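Larkton Equipment Forum
Board: Hand-Held Tools and End Effectors
Topic: Paired hand-held grippers – revised care procedure, comments requested

larkton_toolroom wrote:

The tool room has revised the care procedure for the paired hand-held grippers issued under the Gavow project. The previous version was written for the first pair and did not cover the finger pads in any detail. Members who hold a pair are asked to read the steps below and to post corrections in this topic before the procedure is adopted in December.

The procedure applies at the end of each working session. It is to be carried out by the operator who used the pair.

1. Close the recording on both units and wait for the transfer to finish. Do not disconnect either unit while files are being written.

2. Hold the unit with the finger side toward you and inspect the rubber pad. The dark rim should be seated against the white body along its full length. Look at the textured inner surface under good light, and down into the slot where the pad narrows, which is where lint and crumbs collect. Do the left unit first so that the log entries stay in the same order.
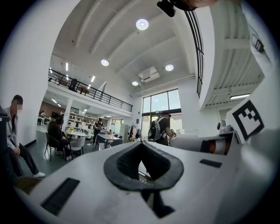
3. Brush the textured surface with the soft brush from the kit, working toward the slot. Do not use alcohol on the rubber.

4. Wipe the square marker with a dry cloth. If a corner has lifted or the black border is scratched, withdraw the unit and report it. Do not press a lifted marker back into place.

5. Open and close the fingers several times without a load. Movement should be even on both sides. Enter the cycle count for each unit in the log.

6. Replace the pads at 3,000 cycles or at the first visible tear, whichever comes first.

Both pads of a unit are to be replaced together. Part requests go through the usual form.

gavow_bench2 wrote:

Thank you for the revision. Our section holds one pair and has followed a similar routine since the summer. We have a reservation about step 6.

The pads we removed from our left unit had completed 3,184 cycles and showed no tear and no loss of texture. The pads on the right unit were torn at 1,212. The two units had been used in the same sessions by the same operators. The right unit does most of the grasping of small, hard items, and the left is used largely to steady things. A fixed count would have us discard good pads on one side, and it would have made no difference on the other. We would prefer that replacement be decided on inspection alone.

wostora_qa wrote:

We do not agree with the previous post. Inspection depends on the person who carries it out, and at the end of a long session it is often brief. We have found pads in service with a split at the base that had been signed off as sound. A fixed count is a limit that does not rely on anyone's eyesight. The cost of a pad is small next to the cost of a session that must be repeated.

If 3,000 is too low for a lightly used unit, the tool room could set separate limits for left and right.

gavow_bench2 wrote:

Separate limits would be acceptable to us, provided they are reviewed once more counts have been returned. One torn pad is not much to base a figure on.

chung_floor wrote:

Our comment concerns the start of the session, which the procedure does not mention. We would ask that a short check be added before recording begins, with both units held out over the first object as they will be used.

Our operators do this standing at the work position. They look at the indicator light on each unit, then at the marker on the front of each housing, and turn the wrists until both markers face squarely back toward them. Then they open one unit around a light object and confirm that the fingers clear it on both sides before closing. A small lidded cup serves well for this. 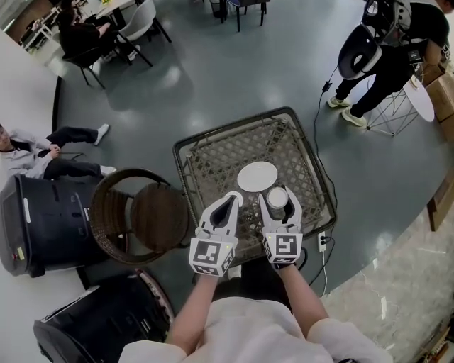

The object should stand free, with room for both fingers to come down beside it. We also ask operators to confirm that cables on the floor lead away from the place where they will stand, and that sleeves do not fall across the housing. Loose cuffs have been our most frequent cause of lost marker tracking. Of 139 rejected recordings that we reviewed, the largest share had a marker covered by clothing for part of the task.

wostora_qa wrote:

We support the addition. We would not support rolling it into the end-of-session list, where it would be skipped. It should have its own sheet.

On cuffs, our section issues elastic bands for the forearm. They are inexpensive and operators have accepted them without complaint.

bench_newcomer wrote:

May I ask what is to be used on the rubber if a pad becomes greasy? The brush does not remove it, and step 3 rules out alcohol.

larkton_toolroom wrote:

A cloth dampened with plain water and a small amount of dish soap, followed by a second cloth with water only. Let the pad dry fully in the open position. This will be added to step 3.

On the other points raised:

Step 6 will carry separate limits. The right unit will be set at 300 cycles between close inspections under the bench lamp, with the result initialed by a second person. The left unit will remain at 3,000 for replacement. We recognize that neither section will be entirely satisfied with this – the figures will be looked at again when all holders have returned their logs.

The check proposed by chung_floor will be issued as a separate sheet, to be kept in the lid of the case. The forearm bands will be listed as optional.

gavow_bench2 wrote:

Noted. We maintain our view on the left unit but will follow the limit as issued. Please confirm whether pads already past 3,000 are to be changed at once or at the next scheduled service.

larkton_toolroom wrote:

At the next scheduled service, unless torn.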